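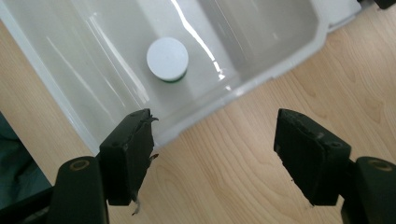

Shallow white trays on a wood desk: what do you keep in yours?

Forum: Home Office and Small Spaces
Started by pinegrain22, Sep 29, 2022

pinegrain22
OK so I finally cleared my desk (it took most of an evening, and two bags went out to the trash) and I'm trying out one of those shallow glossy white plastic trays as the only thing allowed to live on it. Picture is up top. So far the entire contents is one little white puck with a green band around the bottom. I love how it looks on the light wood, but I can already feel myself wanting to dump keys and receipts in there. How do you all keep a tray from turning into a junk drawer with no front?

marrowfat
Nice wood! The grain really shows up next to the white. My advice is get a smaller tray. Mine was big and it filled up in a week, mostly with rubber bands and a tape measure I thought I'd lost in August.

Essam Salem
I'm going to disagree with marrowfat. Small trays overflow and then you've got stuff in the tray AND stuff around the tray. I run a bigger one and put little bowls inside it, one for coins, one for clips. Been doing it for years and my desk is fine.

marrowfat
Bowls in a tray is just a drawer organizer that collects dust, sorry!

Essam Salem
Dust wipes off. You can't wipe off a pile of rubber bands.

tidy_88
What brand is the tray? It looks a little milky, like light would come through it. I had one from Filali with that same look and it was great until I set a mug on it and got a ring that never came out.

pinegrain22
It's a Nevano, the low one. Not the one with the lid, that one's too tall for me and I'd just stack mail on the lid. No mugs allowed near it, thanks for the warning.

Lahcen Farouk
Does the shine bother you? I had a glossy tray by a window and the glare coming off it drove me nuts all morning. Swapped it for a matte gray Arnham and never looked back. Also glossy plastic shows every scratch once you start tossing keys in.

pinegrain22
Yeah there's a big streak of glare right down the inside, you can see it in the picture. I kind of like it? Ask me again in winter when the sun is lower, I guess. And no keys, I've decided. Keys go on the hook by the door.

quietshelf
What helped me was one rule: anything in the tray at bedtime gets put away. Takes me a minute or two. I used to have a 300 piece bead kit, a stapler and three dead pens in mine (don't ask).

tidy_88
I tried the bedtime thing and lasted four days lol. What worked here was a strip of felt on the bottom. Stuff stops sliding to the corners and it doesn't rattle when I bump the desk.

Lahcen Farouk
Felt in a tray with rounded corners is a pain to cut though. Trace the bottom on paper first. I went through two sheets before I figured that out.

Essam Salem
Or shelf liner. Umura sells it by the roll and it washes in the sink. Felt gets crumbs in it and then you're vacuuming a tray.

marrowfat
I don't like shelf liner, it smells weird for a month. But I'll give you the crumbs.

pinegrain22
I'm leaving the bottom bare for now, I like the plain white too much to cover it up. Going to try quietshelf's bedtime rule and see if I beat four days. If it goes badly I'm trying the bowls, and Essam gets to gloat.

Essam Salem
Looking forward to it. Get the bowls with flat bottoms, the round ones tip.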